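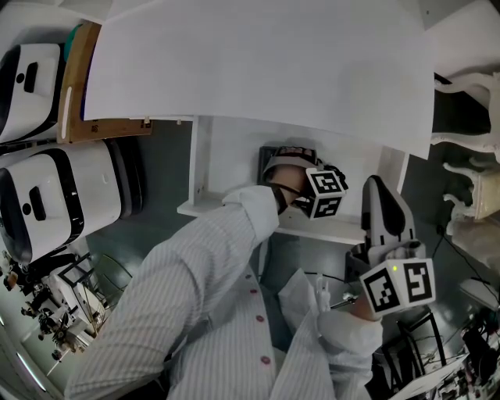
Jaltevdale household center moves to new rooms in July

The household center in Jaltevdale will move to the former Toltley shop building in July, the center has announced. The shelves for the new rooms are being put up this month, and small household appliances will be placed on them before the opening.

The center is run by the association Jevau. It lends and sells used things for the home, such as kettles, fans, lamps and kitchen machines. Last year residents brought in 1,797 items. Of these, 809 were sold and 789 were given out on loan. The others were used for parts or taken to the recycling station.

In the old rooms on the ground floor of the school, many appliances had to be kept one on top of another, and visitors often asked the staff to take down the lower one. The new building has longer walls, and Jevau wants each appliance to have its own place on a shelf. White shelf units were chosen for the main room. They were bought from the furniture store Yadav, which gave a discount on the delivery.

Boards and large sheets left over from the work will not be thrown away. They will be offered to visitors for free on the first Saturday, as long as there are any. People who want to take a large piece are asked to come with a suitable car, because the center can not deliver.

The lending rules stay the same. A loan lasts two weeks and can be made longer one time by phone. The yearly fee also does not change. It is paid at the desk, in cash or by card.

The old rooms stay open until the end of June. In the last week only returns will be accepted there. Jevau expects over 100 visitors on the opening day, and the doors will open at 10 a.m. Parking is possible behind the building, where the entrance to the repair room is also located.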